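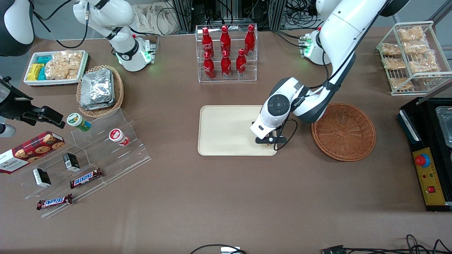 Snack bench, left arm down at the beige tray, Coke rack behind.

2020-06-27, notebook, Dillow bench

Long day, and a good one, so I am writing it down before I forget the order of things (Trudy, if you are reading this on your break, skip to the part about the baskets, you'll like it).

We had both arms on the snack table again. Kagiso wanted the table laid out the way the counter people really keep it, with the baskets and the stepped stand and the bottle rack all fairly close together, and I'm glad he held out for that. The empty basket by the tray nearly touches the forearm of the left arm when it is lowered. On my drawing there was all the room in the world there! I'd like to move the basket a hand's width toward the chip rack, but Beverley packs orders from that side on the early shift and she should have her say first.

Ran 97 picks before lunch. 12 needed a person to step in, and 3 of those were me being impatient, so I have marked them separately on the sheet. Tiina thinks the small jars should be left out until we have better fingers. One was lying on its side on the stand and I let it lie, since that is how they end up on a busy morning anyway. The Snickers bars I am happy with. The foil packages in the basket I'm not happy with at all, they slide over one another and the arm has no patience for it.

Now the part that has been on my mind. Sat with Trudy and Beverley over coffee and asked what they thought would be different for them once this goes in at Wosow. Trudy said her wrists would be pleased, she has been filling trays there since February of the year before last. What she doesn't want is to stand next to it all day waiting for it to get stuck, and I think that is a completely fair thing to worry about. Beverley asked who gets to press stop. Everybody, I said, and she wanted that on paper with a name under it. Mahmoud is writing it up and will sign.

We also talked about refilling. At the moment whoever notices a gap fills it, and they chat while they do it, and that's half of how the new people learn where things go. If the arms take over the trays, the refilling turns into a round with a set time, and I'd hate to lose the chatting. Tiina suggested doing the round in pairs. Costs us a little on the schedule but I want to try it.

To do:
Ask Beverley about the basket.
Tidy the cables at the front edge of the table, lower right especially.
Part 619 for the gripper, Mahmoud to chase Hapeta.
Foil packages, try them flat in a tray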